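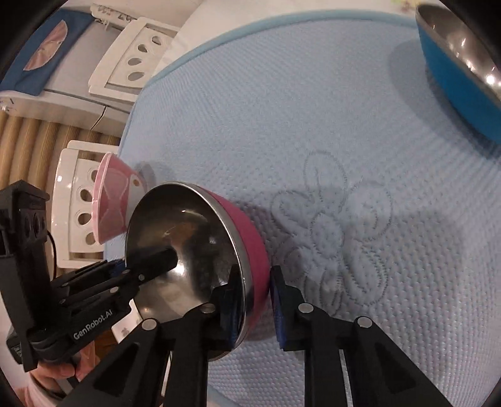 Coated Steel at the Table: Bowls, Color and the Cloth Underneath

Notes for Unit 4, Everyday Tableware
Osvaldo Rocha, Carkwood School of Home Arts

Bowls come up in every unit of this course, and this is the one where they get our full attention. I love this topic! A steel bowl with a colored outside looks like such a plain object, and then you tip it on its side and find two finishes meeting at a rim, one throwing the light back at you and the other holding a solid block of pink or blue.

Please read these pages before the workshop and bring one metal bowl from home. It doesn't have to be pretty. Old camping bowls, mixing bowls and pet bowls (clean ones, please) have all been great in past years.

1. Two surfaces, one bowl

A coated steel bowl starts life as a flat disk of stainless steel. The disk is pressed or spun into shape, the rim is trimmed and smoothed, and the inside is polished. Color goes on the outside last, usually as a powder or a sprayed enamel paint that is then baked. The inside stays bare, so food touches only the steel.

Most makers stop the color just short of the lip, which leaves a silver line all the way around. Look for it on the pink bowl at the top of these notes. I think of that line as the bowl's drawing: it gives you the whole curve in one stroke, and when the bowl is tilted you can follow it from the shiny side to the colored side.

Words to know:

Lip – the very edge of the rim.
Rolled rim – an edge curled over on itself, smooth to the hand and stiffer than a plain cut edge.
Wall – the side of the bowl, from the rim down to the base.
Foot – the part that sits on the table. On many steel bowls it is only a flattened area.
Mirror polish – a finish that gives clear reflections. Brushed steel gives soft, streaky ones.

2. Choosing color by the pair

When we set a table with coated steel, we have three things to balance: the outside color, the metal, and whatever lies underneath. The metal is the sneaky one. A polished inside has hardly any color of its own and picks up bits of everything nearby.

Magenta pink and cobalt blue make a strong pair. Both are deep and bright, so neither one looks washed out beside the other. Put them on a pale blue cloth and the blue bowl belongs right away, while the pink one jumps forward. That's a lovely trick for a serving table, where you might want people to reach for one bowl first (the dip, say, or the good olives).

Léonie Masson, who taught this unit before me, used to set out her bowls in the afternoon and come back at dusk to see which ones still showed. Try it at home. Pinks and reds go dark surprisingly early, and blues hang on longer.

3. The quilted mat

I want you to spend as much time on the mat as on the bowl! A light blue quilted mat with a fine, dotted, waffle-like texture does several jobs. It softens the clatter of metal. It gives a curved bowl a bit more grip than bare wood or glass. And its small dots make a quiet background for large shiny shapes.

Look at the edge, too. Piping in a slightly darker blue is a small choice that finishes the whole piece, especially where it curves at a corner. Piping is a narrow strip of fabric folded over a cord and caught in the seam. On a straight side it's easy sewing. On a curve, clip the seam allowance of the piping every half inch or so and let it relax into the bend – don't pull it, or the corner will cup.

The flower is an outline in thin gray thread, looping petals around a center and no filling at all. With a plain outline the cloth stays flexible, and you can set a dish near it without the pattern fighting for attention. Sylvain Picard will show us two ways to mark a flower like that on quilted fabric. His favorite is a paper pattern with holes pricked along the lines, and he has used the same one for 50 mats.

4. Light and shadow exercise

You'll need your bowl, a plain or quilted cloth, one lamp and a soft pencil.

Set the bowl upright under the lamp. Draw only the bright spots inside it. Leave out the outline.

Tilt the bowl on its side against a folded towel. Draw the bright spots again on the same sheet, next to the first set.

Now draw the shadow it makes on the cloth. Go slowly where the shadow crosses a seam or a line of stitching, as it will bend a little with the padding.

Add the rim last, in one line if you can manage it.

Glória Leitão's group tried this in December with brushed steel bowls and got much softer drawings, more like clouds than sparks. If you own both kinds of finish, bring both.

5. Care

Wash coated bowls by hand with a soft sponge. Steel wool will dull the polished inside and scratch straight through the color. Dry them soon after rinsing if your water is hard, or the inside will spot.

For nesting, slip a square of cloth between bowls. The colored wall of the inner bowl rubs against the metal rim of the outer one, and chips nearly always start there. Small chips on the outside don't stop you from using the bowl, but keep an eye on flaking near the lip. If the coating is lifting there, move that bowl to buttons or thread.

Quilted mats can be machine washed cool. Lay them flat to dry and press the piping with your fingers while it's damp.

6. For the workshop

Bring your metal bowl, a piece of light-colored cloth at least as big as a place mat, gray thread and a needle you like. Paper and lamps are here. We'll begin with the drawing exercise and move on to the flower outline after the break.

Homework: choose two bowls and one cloth from your own kitchen and write 100 words on why they work together, or why they don't. Messy handwriting is fine. Hand it in to me or leave it in the blue folder by the sewing machines.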